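4. The Course and the Recordings

4.1 Setting

The work described in this section was done by students in a one-semester elective that the department lists under a longer name and everyone calls the hand class. Thirteen students enrolled. The syllabus, written by the second author, promised "a complete pipeline from demonstration to policy," a phrase she has since been asked to explain in three separate course evaluations. Students worked in four teams named Dodar, Serier, Pappas and Bretard. The names came out of an online generator and we keep them below, as the lab notebooks and the file names all use them.

Each team had the humanoid for two sessions a week. The task was the same for all four: start from a resting pose, bring the right hand to a commanded point over a marked area of floor, hold for two seconds, and return. No object was involved. Several students found this insulting in the first week. By the fourth week the same students were asking whether the two-second hold could be shortened to one.

4.2 Floor layout

Targets were defined relative to yellow tape on the lab carpet. We chose tape over printed markers for reasons of cost, and also because the first author, M. Hosoda, already had a drawer full of it. Positions were measured with a steel ruler at the start of every session and entered by hand in a shared sheet. Team Pappas entered theirs in inches until the middle of the semester. The conversion was applied later, and the 61 affected recordings were checked one at a time by the people who had caused them.

Carpet is a poor surface for tape. Edges lift, and a strip that has lifted will shift when stepped on. We re-measured whenever a corner moved by more than 5 mm, a rule that was followed closely after it was adopted and, as far as the sheet shows, at no time before.

4.3 Recordings

The plan called for 3,000 recorded reaches, split evenly among the teams. The semester yielded 1,417. Of these, 824 passed the screening in 4.4 and form the training set used in Section 5. The gap between the planned and the actual number has three main sources: a firmware update in week six, a shoulder fault in week nine, and December.

The wrist camera view was stored with joint positions and commanded targets. A second camera on a tripod was planned as well. It was knocked over twice and then retired, so all image input in this paper comes from the wrist. This had a consequence we had not thought through. For a good part of the workspace the wrist camera sees more of the robot than of anything the robot might be reaching for (Fig. 4). Early policies trained by Serier and Bretard did well on exactly these views. K. Mitsotakis-Vlachou suspected that the network was reading the pose of the robot's body and ignoring the floor. She had the teams blank out the tape in a held-out set, and the error barely changed, which settled the matter and rather spoiled the midterm presentations. 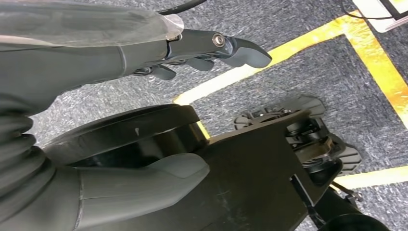 Figure 4. Wrist camera view with the hand open above the carpet. Much of the lower part of the view is taken up by the robot's own body; yellow tape marks the floor.

Two remedies were tried. Dodar masked the robot's body using its known geometry. The mask worked on the rigid parts and did badly on anything the geometry file had left out, such as cables and a clear plastic cover on the forearm. Bretard left the images alone and moved the tape outline between sessions, so that body pose no longer gave the answer away. The second remedy took less code and a good deal more kneeling. It also gave the better result, and the remaining teams adopted it from week ten on.

4.4 Screening

A recording was kept if it met three conditions: the hand stopped within 30 mm of the commanded point, the hold lasted the full two seconds, and no joint reported a fault. Each was reviewed by two students from different teams. They disagreed on 39 recordings, nearly all of them over whether a hand that was still settling could be said to hold. Hosoda ruled on these in a single afternoon and has asked that the criterion be made numeric before the course runs again – a threshold on fingertip speed is given in Appendix B.

Screening was stricter than it needed to be for training and too loose for evaluation. We therefore report results on a separate set, collected after the course ended by the four students who were willing to come back.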